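Sharing a Kitchen Counter With a Robot Arm: House Rules and Good Habits
Tips page, last revised 16 Apr 2018
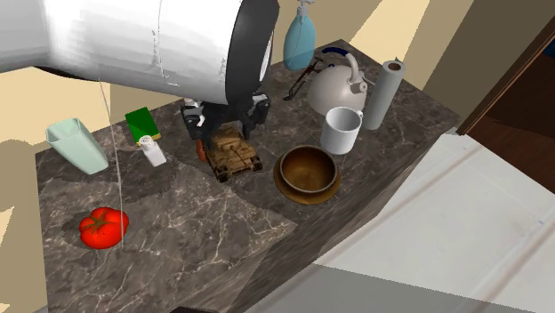

Do the safety standards for factory robots apply to an arm on a kitchen counter?

Only in part. ISO 10218 was written for industrial robots, and ISO/TS 15066 adds guidance for collaborative ones in the same kind of workplace. ISO 13482 deals with personal care robots and is closer to home use, but it doesn't describe every arm a person might bolt beside a sink. Read the maker's manual first, follow it where it is stricter than this page, and borrow the sensible parts of the workplace rules for the rest.

The tips below were put together by Ifeoma Ekpo and Gilang Latuheru from the counter rules used at the Trestavton teaching kitchen, with corrections sent in by readers.

Before you power up

Clear the counter down to what the job needs. A crowded marble top with a mug, a bowl, a vase and a kettle on it gives the arm a lot to steer around, and the tall things are the ones that get knocked by the elbow while you are watching the fingers.

Check the whole reach of the arm, including the part above and behind the gripper. Move the arm slowly through its full path once with nothing in the gripper. Do this again if you have moved the base, changed the fingers or put a new appliance on the counter.

Look for cables. A cable should have enough slack for the longest reach and no loop that can catch a handle. Tie it to the arm at the points the manual gives. Don't let it hang over the cooktop or into the sink.

Find the stop button and press it. The arm should stop. Reset it and carry on. If it doesn't stop, unplug it and don't use it until it has been looked at. We do this at the start of every session, and so should you.

Mark the floor or the counter edge with tape at the farthest point the arm can reach. Blue painter's tape comes off stone cleanly. Masking tape left down for a few weeks does not.

Where to put things

Keep a clear band of 15 cm around anything the gripper is going to pick up. You can get by with less for a short, solid object. Tall or round ones need all of it.

Put heavy items toward the wall and light ones toward you.

Keep spray bottles off the working area. A trigger nozzle is easy to squeeze by accident, and cleaner on food means you throw the food away. The same goes for matches, lighters and anything under pressure.

Knives go in a block or a drawer before the arm is switched on. Don't have an arm hold a knife at home at all. Some kits are sold for it, and we still say no. Danang Teoh wrote in to say this is too strict for a fixed slicing station with a guard. Fair enough, if the guard is interlocked so that opening it cuts the power. A plastic shield you can lift is a splash guard.

Paper towels should stand well away from any heat. The loose end of the roll should be tucked in, as a gripper passing close will pull it.

Practice pieces

Start with things that can be dropped. Wooden bowls, plastic cups and small toys are good for this. A toy with sticking-out parts, such as a tank with a gun barrel, is harder than it looks and makes a fair second-week test. Leave glass and your better ceramics until the arm has done the same move many times over without a slip.

Soft produce is a separate skill. Set the grip force to the lowest setting and raise it one step at a time. A ripe tomato will tell you when you have gone too far, so have a cloth ready.

Toys used for practice don't go back to the children the same day without a wash. They don't go on the counter with food either. Do one kind of work, wipe down, then do the other.

Speed and force

The commonly quoted limit of 250 mm per second comes from the rules for manual, reduced-speed operation of industrial arms. It is a good ceiling for a home kitchen whenever a person is within reach. On our counter we run slower than that, at 100 mm per second, and the work still gets done before lunch.

Lower the force limit as well as the speed. They are separate settings on most controllers, and people often change one and forget the other.

A low speed does not make a hard metal finger soft. If the gripper has exposed brackets or sharp corners, cover them with silicone caps or file the edges, provided the maker allows it.

People and pets

One person runs the arm. That person says "moving" out loud before starting it and stays within reach of the stop button. If they have to leave the room, the arm is stopped and powered down first. Paused is not enough, as a paused program can be started again from a phone.

Don't reach under a raised arm to straighten something. Stop it, fix the object, step back, start again. Everyone breaks this rule sooner or later when an item is an inch out of place. Try not to.

Tie back long hair. Take off lanyards, scarves and loose bracelets.

Children under the age you would leave alone with a hot stove should be out of the kitchen. Cats should be out of the kitchen too, with the door shut.

Heat and water

Most small arms are not sealed against steam or splashes. Look for the IP rating on the label. If there isn't one, treat the arm as something that must stay dry.

A kettle should be unplugged or off the heat before the arm works beside it. Don't have the arm lift a kettle of hot water. Practice the lift with it empty, and pour by hand.

Plug the arm into a GFCI outlet if it is anywhere near the sink. Don't run it from a power strip lying on the counter.

Cleaning

Switch off and unplug. Wipe the housing with a damp cloth and a drop of dish soap, then a second cloth with plain water. Go gently around the seams and don't spray anything at the joints.

Gripper fingers that touch food should come off and be washed by hand. If they can't come off, they shouldn't touch food. Check that the pads are a food-contact material. Plain black rubber from the hardware store usually isn't, and it marks pale stone.

No vinegar or lemon cleaner on marble. It etches.

Trying it in simulation first

If your software has a simulator, lay out the counter there and run the job before you try it for real. It will find most of the collisions. It is less good at slippery things, limp things and cables, so keep the first real run slow even when the simulated one went well.

Measure the counter height properly. A model that is off by 2 cm will drive the fingers into the stone.

Keeping a log

A notebook on a nail is fine. Write down the date, the job, the speed setting and anything that was dropped or bumped. Lempi Rantala's log reached 133 entries in January, and going back through it showed that most of her drops came right after she changed the finger pads. She now does an empty run after every pad change, and we have added that to our own list.

Write the maker's support number on the inside cover.

Corrections to this page go to Hidayah Pangaribuan at the Trestavton front desk.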